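Pouring demos: how do you keep 200 of them from all looking the same?

stenis_fan
Posted Sunday, 9:40 pm

Hi all, first thread from me. I'm teaching a two-arm setup to pour from a bottle into a cup, and I'm doing all the driving myself. Bottle in the right gripper, pink cup on the table, white cloth behind. My goal is 200 good episodes before the end of July and I'm already worried they're too alike.

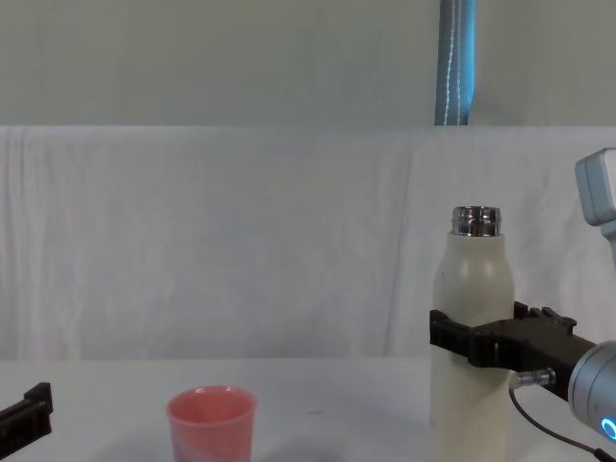
I've been keeping the grip at mid-height because it's easy to repeat, but I wonder if I'm painting myself into a corner. Do you folks change the grip on purpose, or only the cup position?

lihua_yip
Only the cup, at first. Get it pouring to one spot, then spread out. When I did the Lollon set I moved everything every time and my own driving got so messy that I tossed half of it.

Benedek Hegyi
Gonna disagree with Li-hua. If you wait, you end up with a big pile of one thing and a tiny pile of the other, and the policy just learns the big pile. I mark 16 cup spots on paper and work through them in a shuffled order - grip height too, a little up, a little down.

stenis_fan
OK, so here's the part of the motion I'm fussing over. I slow way down as the neck comes over toward the cup, and I'm not sure I slow down the same way twice.
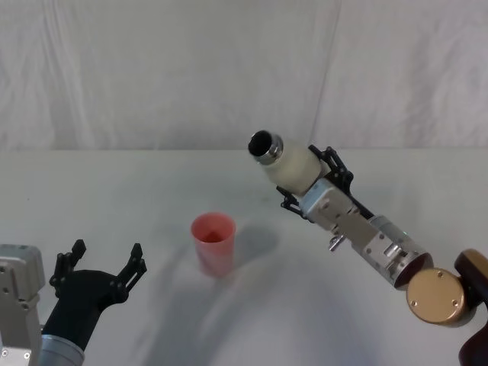

Should I throw out an episode if I hesitate in the middle of the tilt?

Keep the short pauses and toss the long ones. My cutoff is 4 seconds of no movement, and I trim nothing by hand.

lihua_yip
See, I'd keep even fewer than that, Benedek. A model will copy a pause like it's part of the job. Mine used to stop halfway and just sit there!

Benedek Hegyi
Fair, but was that the pauses or the tiny data set? My Pakbridge run had 739 episodes with plenty of dithering in it and it came out fine.

stenis_fan
Going to try the paper spots tonight, and I'll log grip height in the episode notes so I can split them later.

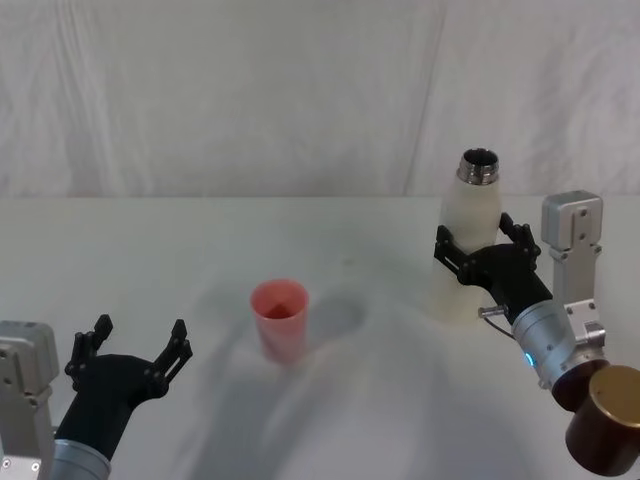

The other thing I want to sort out is where an episode ends. Right now I hit stop once the bottle is upright again, but I could also set it down and let go. Leaning toward the longer version, even if it eats up more of my evening.

lihua_yip
Longer one, please. You'll want the release sooner or later and you won't feel like going back for it.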